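Skurnar build log, week 9: finger pads and the empty-table problem

Friday, January 17, 2025

Most of this week went to the gripper fingers. The club has been using the second version of the hand-held tool for student demonstrations, and the wear is now affecting the data.

For anyone new to these posts: Skurnar is our student manipulation project. Members use the hand-held gripper to do small table tasks, the camera on it records what the fingers see, and a policy is trained from the recordings to drive the arm. We have 700 demonstrations of the block sorting task. Zineb Bennani went through the latest batch and rejected 62, nearly all for the same fault. The fingers closed, the block was between them, and the block rotated on the way up.

We argued about the cause for a day. Hamish Lowther thought the linkage had play in it. I thought it was the pads. Hamish took the linkage apart, measured it, and put it back together with no change. The pads are a rigid body with a thin layer on the gripping face, and that layer is what does the work. Once it lifts along the bottom, a small block gets held by whatever part is still stuck down, and it pivots. 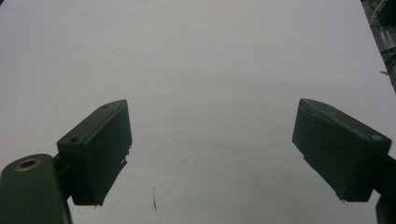 The lower corner is the worst place for this to happen, as our blocks are short and get picked up with the bottom of the pad. Taller objects are not affected much. Afia Abubakari ran the cup task on the same fingers and rejected four recordings, none of them for rotation.

Two changes for the next set. The layer will wrap under the bottom of the pad and end on the back, so the free edge is away from the contact area. We will also wipe the pads down with alcohol before bonding, a step I skipped last time to save an evening. Salamatu Alhassan is cutting the new strips from the Vellance sheet we bought in the fall. If that is too stiff to take the bend, we go back to the Owusu tape and accept changing it more often.

The other item is the open-gripper recordings. The policy has a habit of closing on nothing when it sees a plain table. Zineb's guess is that almost every demonstration has an object in view by the second frame, so it has never learned what waiting looks like. We added 31 short clips with the jaws open over the white work surface and nothing to pick up. In the first test after retraining, it still closed early, but later in the approach than before. I would not read much into a single test.

I also want to try masking the part of the view past the edge of the table. There are cables back there, they get moved between sessions, and the network has no reason to care where they are. Hamish says cropping is simpler. He is probably right, but a crop tight enough to remove the cables also removes part of the right finger, and I want both fingers visible.

The Runden meet is in March. New pads go on first, then the block task gets recorded again from scratch. The rejected demonstrations stay on the drive under their own folder in case someone wants to train a slip detector.

Mohammed-Awal Alhassan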